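Home Gear Sessions Guides Forum

Filed under: Recording at Home > Upright Piano

October - by Jordan Stockdale

Part 2: Getting the mics up

I record my old Loureiro upright with a pair of Trallard condensers going into a Brukero interface, and these are the steps I follow every time (yes, even when I'm itching to just play!).

1. Open the top lid all the way and take off the front panel. Two hands, please.

2. Put one mic over the bass strings and one over the treble, both 25 cm above the open top.

3. Plug in the cables with the interface gain all the way down, then switch on phantom power.

CAUTION: Never pull a cable with phantom power on. The pop in your headphones is horrible.

4. Set the session to 24 bit.

5. Play the loudest passage of your tune - the real one, with the pedal down - and bring the gain up until the peaks sit near -12 dB.

6. Record a minute of a slow ballad and listen back in mono. If the middle octave goes thin and hollow, slide the treble mic a little and try again.

NOTE: A boxy sound usually lives near 400 Hz. I move the piano away from the wall before I touch any EQ, and mostly I never get to the EQ.

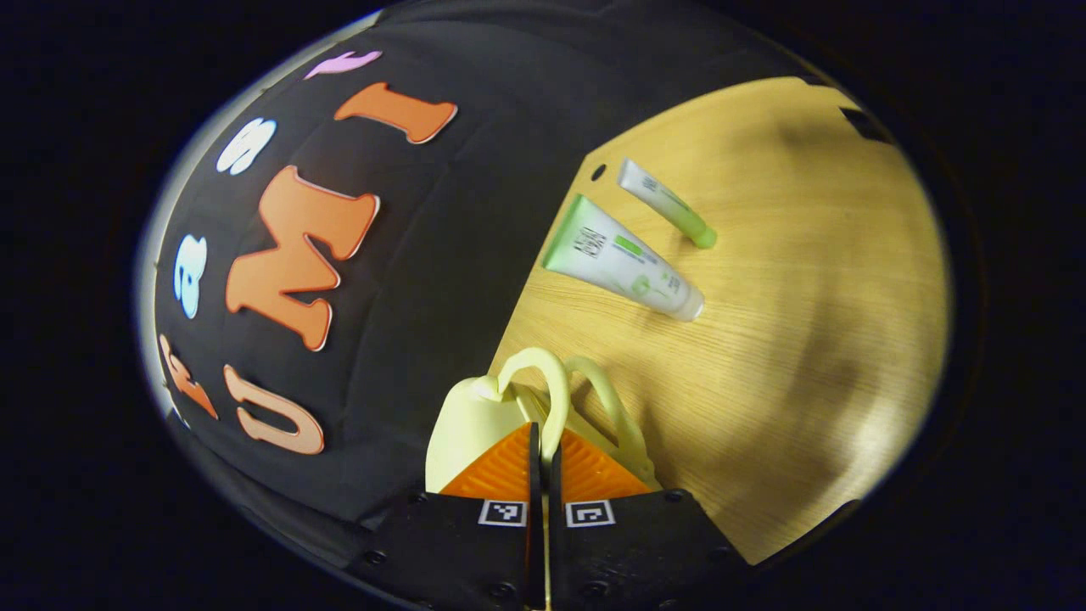
Bastian Albers: Step 6 fixed my hollow middle octave, thanks! I ended up moving the bass mic instead, and left the treble one alone.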